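We use cookies to remember your preferences and keep this site running. Accept / Manage settings

Cups on the Bed

5 min read

Inna said I could have the back bedroom until May if I emptied it myself, and I said yes before I'd seen inside the wardrobe.

I should explain about the wardrobe. It belonged to her aunt, who took in lodgers for years, and every lodger who ever left that house seems to have left a cup behind. There were cups in the shoe rack. There were cups inside other cups, wrapped in tights. I found one in a hatbox with a receipt from Khattak's, the hardware store down on the corner, for 57 cents' worth of picture hooks (no hooks, just the receipt, folded up very small like a love letter).

"Keep what you like," Inna called up the stairs. "Somebody has to drink out of them!"

So I got the first lot out onto the bed, because the floor was all boxes and the bed was the only flat thing left. Well, flat. I'd shoved the comforter back against the headboard in a big lump and told myself I'd make the bed properly later, which is what I have told myself in every room I've ever lived in.
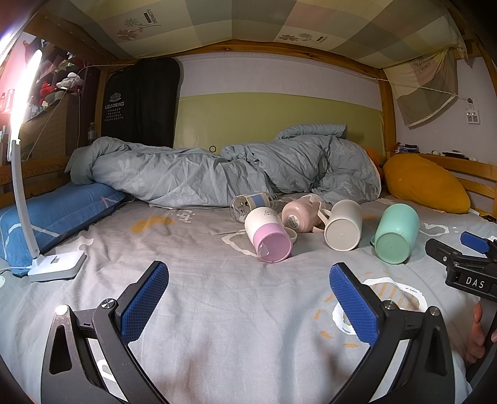
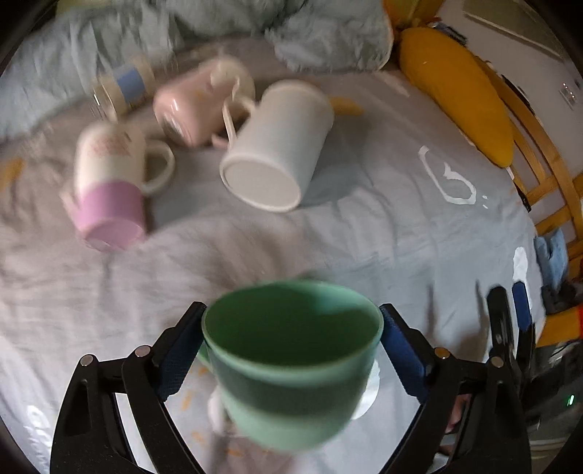 I had a system, too. Cups I loved would go to the kitchen, cups I could live without would go in the box for Mehwish, who was setting up her first apartment and owned one bowl. The trouble was that the minute I decided a cup was for Mehwish, I loved it. I'd get as far as wrapping it in newspaper and then I'd think about soup, or pencils, or some future houseguest with a cold, and out it came again.

I called Daniyal for moral support.

"How many can you use in one day?" he asked.

"That isn't the point."

"Two? Are you a two-cup person?"

"I'm a different-cup-for-every-mood person," I said, and he laughed so hard he had to put the phone down and come back to it.

He was on his way to the Wellov ferry and I could hear gulls, and for a minute neither of us said anything. We used to share a kitchen, Daniyal and I. When he moved out he left me the good kettle and took a chipped brown mug I'd had since college, and I never asked for it back, and he never mentioned it. I'd been a little sore over that mug for a long time, if you want the truth.

"I've still got your brown one," he said, as if he'd been standing in the room with me. "I drink out of it every morning. The handle came off at Easter and I glued it."

"Did you glue it straight?"

"No."

I sat down on the edge of the mattress, very carefully, so nothing would roll. Downstairs Inna had the radio going and was singing over the top of it, half a line behind. I picked up the newspaper again and wrapped the first cup that came to hand, and then the next, and wrote MEHWISH on the box in marker before I could change my mind.

"Bring it when you visit," I told him. "I'll make you tea in something else."

"In what?"

"I don't know yet," I said. "I haven't done the top shelf."

Then Inna shouted that the rice was ready, and did I have any clean cups up there, because she couldn't find a single one.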